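# The Slow War on the Wrinkle

A bed, a sheet and one blue cloth make up a research problem that has outlived several budgets. The Flurnidberg lab has been at it since November, and its current method, called Zadness for reasons lost in a long email thread, is built on a modest idea: before a robot learns to fold, it should learn where to pinch.

Older systems studied the whole cloth and planned every move in advance. The cloth then slumped, as cloth will, and the plan was worthless by the second move. Zadness plans one grasp at a time, looks again, and plans another. It learns from people working with hand-held grippers, nearly 3,000 short recordings so far, most of them dull enough to cure insomnia.

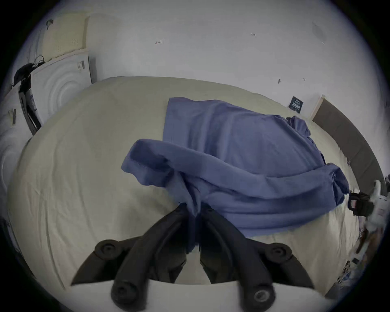
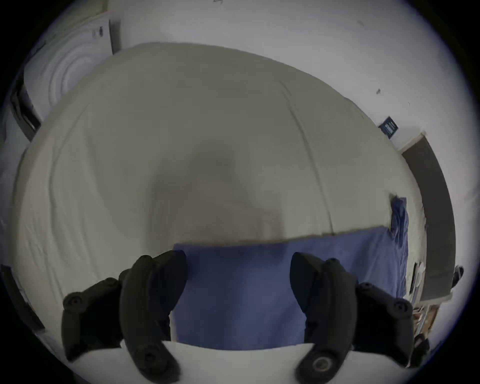
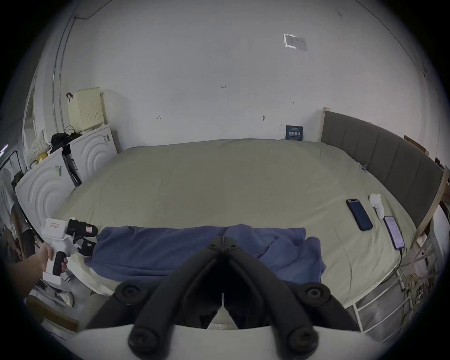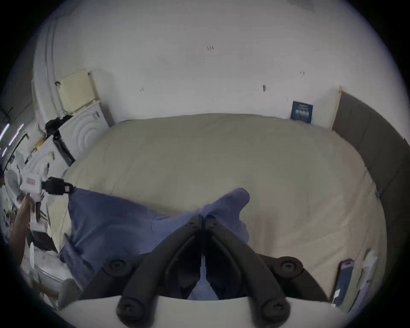 What the model wants from all this is a feel for good places to grab. A hem is easy to find on a flat cloth and very hard to find on a heap. The useful moments are often the small ones, such as the bunched peak of blue-purple cloth raised just above the fingertips in the last picture, where a single pinch has changed the shape of the thing. Zadness compares the cloth before and after each grasp and scores the difference. Over enough recordings it gets picky, and picky is good.

How good depends on your standards. In tests on the lab's Rosser arm, the older planner got a towel flat in 8 tries out of 30. Zadness managed it in 19 - a fine result, unless you own towels. It also takes 38 seconds to do the job, and it still has no opinion on fitted sheets.

The group wants to try shirts next, using a second set of recordings known as Idano. Sleeves are expected to be a setback. The plan for buttons is to keep them closed.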